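The Shoes Stay at the Door

In Collelcombe, a hill town of 1200 people, the floors are older than most of the families. Many are soft stone, and grit from the lanes wears them down. Residents have taken their shoes off indoors for as long as anyone there can remember.

The habit is now spreading to places that never had it. In Ronport, down on the coast, the Botgate apartments opened last July with a bench and a shoe shelf inside every front door. The builder says buyers asked for them more often than for a second sink.

Guests are the hard part. Some people don't like to be seen in socks, and some need their shoes for support. Most hosts keep spare slippers out and leave the choice to the visitor.
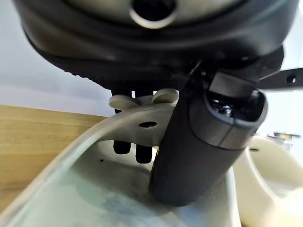
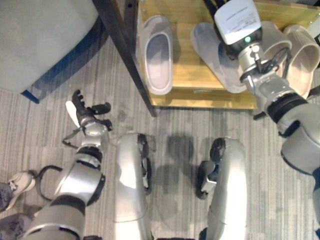
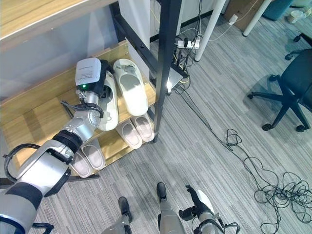
Do slippers for guests need to be washed after every visit?

Cloth pairs should go through a cool wash once a guest has worn them with bare feet. With socks, a wash every few visits is enough.

Poulain, a small slipper maker in Ronport, sold 500 pairs in its first year and 800 in its second. Most went to households buying several at once in mixed sizes. The company makes 5 sizes and advises hosts to buy the larger ones, as a loose slipper bothers people less than a tight one.

Older homes often have no hall at all. In Collelcombe the front door usually opens straight into the kitchen, and the shoes go under the stairs.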